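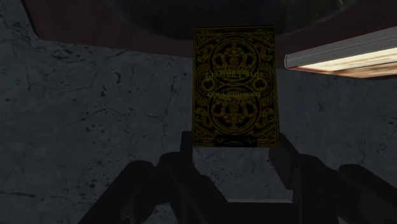
Jeser Prajapati
Contributing writer, home and shared workshop builds

Most people who build a robot arm at home spend their money in the wrong order. They buy the motors, then the frame, then the controller, and whatever is left goes to the gripper. I did it that way twice, and I now think the gripper should come first, along with a simulator to try it in.

A box of playing cards is my usual test object. It is stiff enough to hold its shape and soft enough to show a dent. In the simulator I have it upright between the two fingers, gripped near the lower end, with gray marble behind it. The dark box with its gold scrollwork is also a fair test for any vision code, because the pattern is busy and the lettering can come up upside down, as it does here. Software that only knows the box right side up is not ready for a kitchen counter.

The arm I am building now is called Clemar. It lives on a bench at Temurent, the shared workshop I joined in December, and it has cost me $524 so far. Of that, $286 went to the gripper: two fingers, their motor, the pads, and the parts I broke learning what I wanted. Other members think that is a silly split. One of them has a longer arm that lifts more than mine, and it drops cups.

The case against simulation is a good one, and I hear it every week. Rendered cardboard does not crush unless you tell it to. Friction is a number somebody typed in. My first set of pads held everything on screen and let a real box slide straight out on the bench. I lost an evening to that – the number I had typed in was far too generous.

I still say start there. I went through 14 finger shapes on the computer and printed 4 of them. Without the simulator I would have printed most of the rest, at three hours each, on a printer other people were waiting to use. Shared workshops run on machine time, and a member who ties up the printer with guesses is spending everyone's evening.

What I would like to see is more workshops keeping a small shelf of test objects with matching models on the shop computer. A card box, a mug, a sponge, a paperback. Weigh them, measure them, write the numbers on a tag. Then a new member could try a grip on screen, walk over to the bench and try the same grip on the same thing. We have the shelf at Temurent. The tags are half done, and the sponge needs to be weighed again.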